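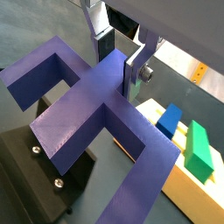
Ticket: Arm drops or twists the lattice part during placement
Project: Zekholm Robotics Club, assembly cell
Priority: High (blocks practice runs)
Status: Closed, one follow-up open
Opened: April

Reported problem

The arm picks up the printed lattice from the table without trouble. On the way to the placement point the part rotates in the grip, and by the time it gets there it is tilted enough that it will not seat. In the worst runs it falls out. The program does not report an error either way, it just opens the fingers and goes home.

Out of 105 logged runs before this ticket was opened, 74 placed correctly. We need better than that for the Rultton meet, where a dropped part ends the round.

Setup

Gripper is the two-finger one from the Dirix kit, stock fingers. Grip force set to 38 in the settings page. Travel speed 200 on the long move, half that for the last part of the approach. Program is the team's "place_v3" on the lab laptop. The part is the cross-shaped lattice, printed flat, gripped by one of its strips.

Log

3:40 pm. Reproduced on the second try. Part was straight after the lift and crooked after the long move. Did not see the moment it slipped.

3:55 pm. Restarted the controller and homed all joints. No change. Did this mostly to rule it out.

4:05 pm. Raised grip force from 38 to the next two steps up. Twisting got a little better. At the higher step the strip bows inward when the fingers close, and it makes a small cracking noise. Backed off to 38. Please do not raise it again without asking, we are short on spare prints.

4:20 pm. Checked finger alignment with a steel ruler. The fingers do not close parallel. One touches the ruler first and pushes it sideways before the other one arrives. Loosened the finger bolt, squared it up, tightened it again. Bolt was not loose to begin with, so the finger was probably put on like this after the last cleaning.

4:35 pm. Ten runs, eight good. The two bad ones both twisted the same direction as before.

4:50 pm. Tried half travel speed for the whole path. Ten runs, ten good, but the cycle is far too long for a timed round. So the slip happens on the fast move – most likely when the wrist turns, not on the lift.

5:10 pm. Looked at where the fingers meet the part. The pick point in place_v3 is a fixed position typed in by hand. It was taught with the old print, which had a shorter strip above the crossing. With the new print the fingers close near the end of the strip and most of the weight hangs off to one side. That explains the direction of the twist.

5:25 pm. Re-taught the pick point lower on the strip, closer to the crossing. First attempt hit the crossing with a finger tip and the arm stopped on a collision fault. Cleared the fault, moved the point up slightly, saved as "pick_low".

5:40 pm. Full speed, grip force 38, new pick point. Twenty runs, all placed. Put the old pick point back to be sure and got a twist on the third run. Switched to pick_low again.

Cause

Wrong pick point for the current print, made worse by a finger mounted out of square. Grip force was not the problem.

Fix

1. Finger squared and bolt tightened.
2. Pick point changed to pick_low, program saved as "place_v4". Old version kept in the archive folder.
3. Grip force left at 38.
4. Travel speed left at 200.

Notes for whoever runs it next

If you print a new lattice from a changed file, re-teach the pick point before the first run. The program has no way of knowing the part is different.

After taking a finger off, check it against the ruler before you tighten it. Close the gripper slowly on the ruler and watch whether it moves. If it slides to one side, the finger is still off.

If you get a collision fault on the pick, do not jog the arm down to free it. Jog up first, then out.

Follow-up (open)

The print surface is matte with faint printing lines, and more grip at the pads might still help. The Fröhlich rubber pads were suggested at the last meeting. They are thicker than what we have, so the open width would need to be set again. Not needed to close this ticket.

Reply, next session

Ran place_v4 again from a cold start. Nearly all of the session's runs placed cleanly. The one miss was a part set down crooked by hand before the pick, so not this fault. Closing. Pads moved to their own ticket.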